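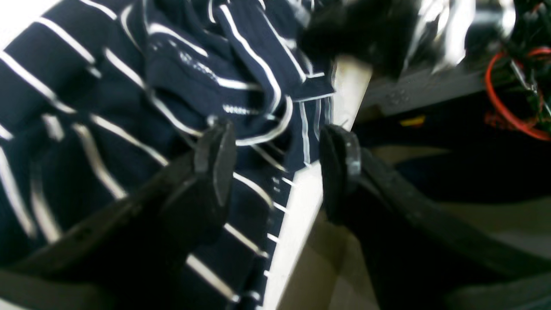
What does the Trundo kit do with a garment once it has hold of an edge?
It lifts the edge clear of the pile, checks the grip width at the fingertips, and regrips if more than one layer of fabric has come up.

The kit is made by Flotetti, a small firm that sells add-on hardware for light robot arms. It includes a two-finger gripper, a wrist camera, a controller box and a year of software updates. We spoke with the firm's product lead, who asked to be identified by role only, about what the kit handles well and where it still falls short.

The lead began with the fingertips. "Most of the engineering went into the pads. Everyone looks at the software first, but if the pad slips on a jersey knit, the software has nothing to work with." The pads are sold as a consumable and come off with two screws. Flotetti rates a pair at 855 hours of fabric handling. "That figure is for cotton and cotton blends. Denim will shorten it. We put that in the manual and we still get asked."

The gripper uses a single motor, with both fingers driven from the same screw. Independent finger control was tried in an earlier version and dropped. According to the lead, it added weight at the wrist and gave very little back on cloth, where the fabric tends to move toward whichever finger arrives first.

Stripes came up early in the conversation. A regular pattern helps the camera follow a surface while it lies flat, the lead said, but gets harder to read as the cloth folds over itself. "A stripe that bends can be a fold, a wrinkle or a sleeve coming back the other way. The current release guesses and then confirms by touch. I would like it to guess less."

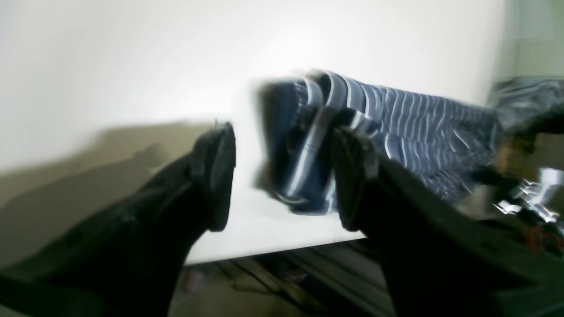
Striped cloth on a white tabletop, with the gripper fingers open in front.

The confirming step costs time. On Flotetti's own bench a full cycle for a T-shirt, from pile to folded stack, includes up to 9 regrips. The lead did not offer an average and said the number depends too much on how the pile was dropped. "If a customer wants a fixed cycle time, I tell them to feed single garments. From a heap, we won't quote one."

Canari, the mid-range arm most buyers pair with the kit, needs an adapter plate. Gavalas, the larger arm from a different supplier, takes the gripper directly but has to be run at reduced speed near the table. Asked whether the plate should be in the box, the lead agreed that it probably should. "It's a machined part and it adds to the price. At the moment it's a separate line on the order form. We may change that."

Cabling is another regular complaint. The supplied harness is 208 centimetres long, enough for a benchtop arm, but tight if the controller is mounted under the table. A longer harness is in testing. Until it ships, the firm advises customers not to splice their own – the camera line is sensitive to added joints, and dropped images are the usual result.

Support is handled by email during business hours. Replacement fingers are stocked, and the finger geometry is published so that workshops can print or mill their own. The lead was relaxed about the lost sales. "People make odd shapes for odd jobs. Some of them send us the files, and a couple of those have been better than ours."

On colour, the advice was brief. Dark fabric on a pale work surface gives the camera a clean outline and is the easiest case to set up. Dark on dark is possible with an extra lamp, which the kit does not include.

The next software release is due at the end of March and will add a towel routine. Fitted sheets are not on the list.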